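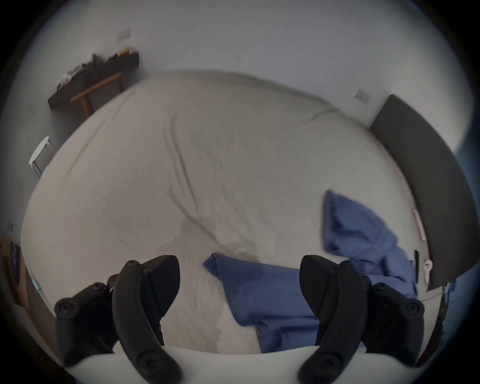 Hand-held gripper kits for cloth work: Clakia pair vs. Kerer pair

14 replies, page 1 of 1

torque_ledger
Joined in June
We need a two-hand demonstration kit for garment handling. Tasks are pick up from a bed, shake out, fold, stack. No arm on site during recording. The policy gets trained afterward on a pair of Kang arms with matching jaws.

Shortlist:

Clakia two-hand kit, $1,299. Two grippers, wide-angle camera on each, sync cable, one calibration board, one year of parts.
Kerer two-hand kit, $1,053. Same contents, no calibration board, six months of parts.

Both list a max opening of 65 mm. Both vendors answer email. Looking for people who have recorded fabric with either one. Rigid object results are of no use to me.

osaze_u
Clakia owner, two kits, 800 accepted episodes so far, nearly all shirts and bedding.

Opening is to spec. Jaws close parallel to within what I can measure with a cheap caliper. Trigger travel is long and the last third does very little. If you clamp a single layer of thin cotton you will be at the end of the travel every time, and so will your recorded gripper width. Check that your training code doesn't treat the last few millimeters as noise and clip them. Ours did for two weeks.

Camera is fine in daylight. Under ceiling lights only, the exposure goes up and fast wrist moves smear. Their utility lets you lock exposure. Lock it.

Osaze Usman

hexdriver_9
Kerer here. The $246 difference is mostly the board and the warranty. You can print a board.

Finger pads on the Kerer are softer and grip knit better. They also wear faster. I replace them on a schedule now instead of waiting for slips to show up in the data.

pilecount
Printed boards are not flat. With a lens this wide the calibration error at the rim is already the worst part of the fit. I would not save money there.

hexdriver_9
Mount it on glass. Flat enough.

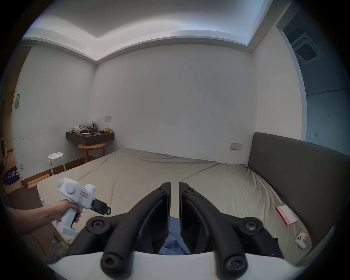

torque_ledger
What is the setup time per session? I have operators for half days and can't lose an hour to pairing and calibration.

osaze_u
Clakia, in order:

Power both units, wait for the status lights.
Plug in sync cable, start the utility, confirm both clocks, unplug.
Slow sweep of the room with each unit for the map.
Touch the jaws of the two units together once so the relative pose can be checked later.
Record.

Nine minutes with a trained operator. A bare room makes the map step longer. White walls and a plain sheet give the tracker very little to hold on to, so leave things on the shelves. We cleared a room completely once and lost tracking in a third of the episodes.

samplerate
Disagree on the sweep. We ran Hullance's recording service for a comparison (they send operators and their own grippers, you get the files) and they map once per room per day. Their drop rate was lower than ours with a sweep every session.

osaze_u
Once per day works if nobody moves furniture. Ours gets moved.

samplerate
Fair. I would still test it before paying operators to wave grippers at a wall.

pilecount
How is Hullance on cloth? Their sample set is all cups and boxes.

samplerate
Average. Lots of episodes where the garment leaves the view of both wrist cameras during the shake. They add a head camera on request at extra cost. For anything held up and spread between two hands I would call the head view required. Wrist views at that point are mostly a wall of fabric and one finger.

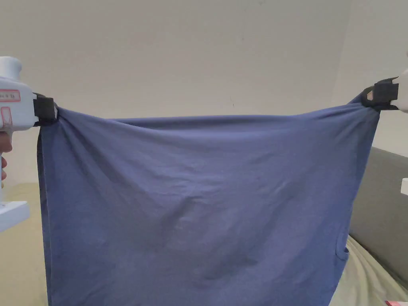
hexdriver_9
Not required. We trained folding on wrist views only and it works on towels.

samplerate
Towels have four corners that all look alike and no inside. Try a garment with a hem and two layers. The policy needs to know whether it has one layer or both in the jaws, and the wrist camera sees that only before the lift.

hexdriver_9
Then get the operators to look at the corner with the free hand's camera before lifting. Costs a second per episode and no extra hardware to sync.

osaze_u
We do both. The head camera helped on shirts, no measurable change on pillowcases. The Clakia utility accepts a third stream but does not calibrate it. You have to do the extrinsics yourself. Kerer's does not accept a third stream at all unless that changed in the last release.

hexdriver_9
Has not changed. I record mine separately and align on a clap.

torque_ledger
Third stream decides it, then. Ordering one Clakia kit at $1,299 and renting a Kerer pair for the pad comparison. Remaining question is spares: which parts do I buy up front?

osaze_u
Pads, two sets. One spare trigger spring per unit. A Torx driver that stays with the kit, as the pivot screws back out with use and the jaws start to show play. Check them every morning. I put threadlocker on ours and regretted it at the first pad change.

pilecount
Low-strength threadlocker is fine. You used the wrong grade.

osaze_u
Possibly. It was whatever was in the drawer.

torque_ledger
Noted. Will post drop rates per garment type when the first batch is through review.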